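3.2 Moisture exchange in closed but unsealed containers

Most published work on the domestic storage of dried pulses assumes one of two limiting cases: a hermetic vessel, in which the air above the seed reaches equilibrium with it and stays there, or an open sack. Household containers fall between the two. Dunleavy's survey of rural pantries, carried out in 1961, recorded lid type but not lid fit, and its loss figures cannot be separated on that basis. We therefore treat the gap between lid and rim as a variable in its own right. 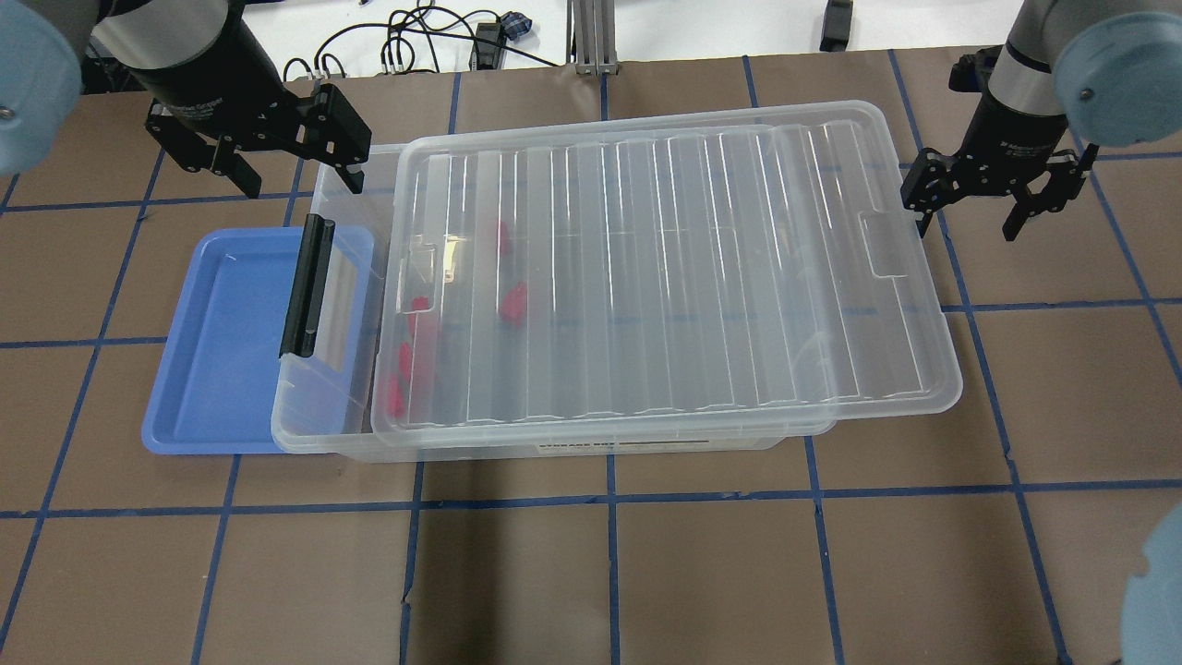 Figure 2. Clear storage bin with ribbed lid.

Air exchange through a gap of this kind is driven by small differences in temperature between the container and the room, and by draughts. In the Gonelero trial, 1231 containers of dried beans were weighed at the start of June and again when the kitchens were revisited. Each was given a fit class on the first visit. Class A lids were seated on all sides; class B lids were seated but could be lifted at a corner by hand; class C lids were displaced, so that part of the opening was left uncovered. The position in Figure 2, with the lid shifted to the right and a narrow strip open at the left, would be entered as class C. The width of the strip was not recorded — the class depends only on whether an opening exists.

Seed moisture was estimated from change in mass, using the correction given by Ackroyd for split and broken seed. Containers opened daily were analysed apart from those opened less often, as each opening replaces much of the air above the seed whatever the fit of the lid. Two sites, Vumitz and Zosix, were left out of the pooled analysis: at both, beans had been topped up between visits and the change in mass could not be interpreted. Results for the remaining sites are given by fit class in Section 4, with room humidity entered as a covariate.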